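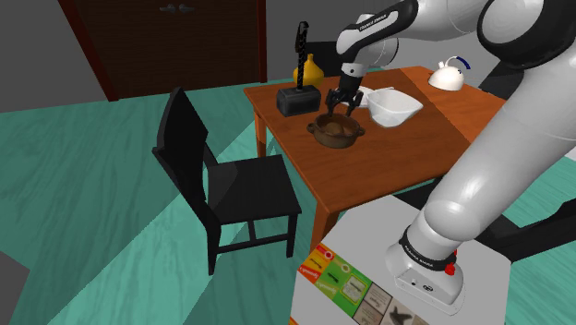

Eslow wall panels after one winter in a small library

November 21, 2018

Our office finished the renovation of the public library in Gakodmont in March, and the reading room was lined with acoustic panels from Eslow. I was the project architect for the interior. Since then I visited the building many times, in all kinds of weather, and I think now it is fair to write what I found. We paid the normal price for the panels and I have no relation with the company.

The product is a pressed wood fiber panel with a felt back. It comes in three thicknesses and we used the middle one. The reading room is a long space with a concrete ceiling and tall windows on the street side, and before the works it was very unpleasant. A chair moved at one end was heard at the other. The client had a small budget and did not want a hanging ceiling, because the old beams are the best thing in the room. So the walls had to do all the work. We ordered 62 panels, with three to keep in storage for repairs.

First, the sound. I am satisfied. The room is not silent, and I would not like a silent library, but you can speak with a low voice at the desk and the people at the tables do not lift their heads. The low noise from buses is still there. The brochure says clearly that the panel does little for low frequencies, so I don't take points away for this.

The surface is better than I expected. We chose the natural color without paint. In the morning the sun comes along the wall and the fibers give a soft shadow, similar to rough plaster. There was some yellowing near the windows by the end of summer. It is even, and I like it, but if you take down a notice board you will see its rectangle on the wall. Clients should be told about this before they choose the natural one. The painted version perhaps behaves better, I did not test it.

Mounting was the weak part. The panels hang on metal clips, and the clips want a wall that is really flat. Ours was from the fifties and it was not flat at all. The contractor, Tzavaras, lost two days with shims behind the rails. Oisín McGrath, who led their team, told me he would screw timber battens to the wall next time and forget the rails. I agree with him. The instruction sheet has one drawing for corners and this drawing is wrong, the trim is shown on the opposite side. I wrote to Eslow and they answered politely, but the sheet on their site is still the same one.

The corners of the panels are also delicate. Below the height of a chair back we have five or six with small bites. In a school I would put something harder on the lower part, for example the birch board from Plosar, which we used behind the coat hooks and which has no mark on it until today.

Cleaning is simple, a vacuum cleaner with a soft brush. Do not use water. Somebody did it once near the entrance and the stain did not go away, so there we used the first of the spare panels. To change one takes ten minutes if you start from the end of a row, and much longer in the middle.

Delivery was correct, with all the pallets dry and labeled by wall.

I would specify these panels again for a library, a meeting room or a small music room, with battens and with the protected lower part. For a corridor or a sports hall, no. My mark is four out of five, and the missing point is for the rails and the corner drawing.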